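Planning and Buying a Small Sidewalk Robot: What I'd Do Differently

Posted Aug 12, 2020

I run a small workshop and send parts and orders across town, and in March I started pricing a little delivery robot to do the short trips. Most of my tips are about the money, but the route comes into it too.
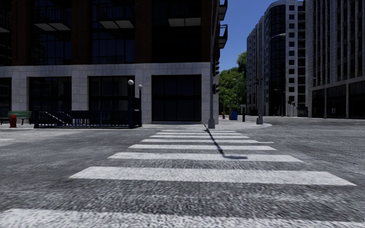
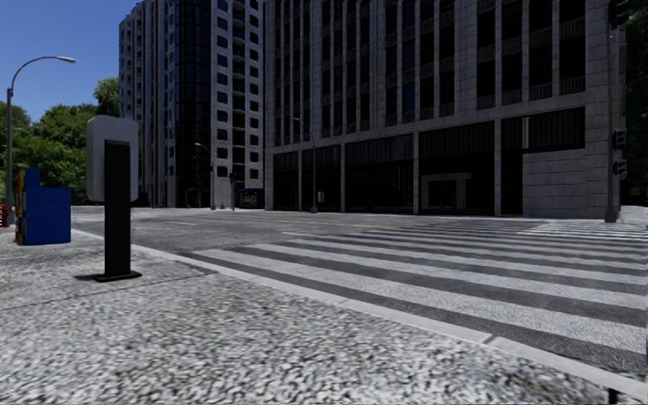
My first tip is to budget for the route before you budget for the machine! I fell for the Gresetti straight away (lovely big cargo box, nice lid) and only later sat down to think about where it would be driving. Work out your narrowest gap with a tape measure and write it down. A corner with a bench, a hydrant or a sign post on a base plate needs more room than you'd guess, and the curb matters even more – ask every seller what height their wheels can climb, in writing. The Fenaten people answered me the same day, and Hrnčiar sent a brochure.

Then there are the extras. My list came to $325 for a spare battery, a charger and a rain cover, and I'd set aside $100. Add a mapping visit if the seller charges for one, and ask if a second visit is included when your route changes. Flerov lets you rent for 4 weeks first, at around $35 a day, and takes half of that off the price if you buy. I'd take that over a showroom demo any time.

Keep all your quotes in one folder, with the date each one runs out. Two of mine had lapsed before I'd even finished measuring.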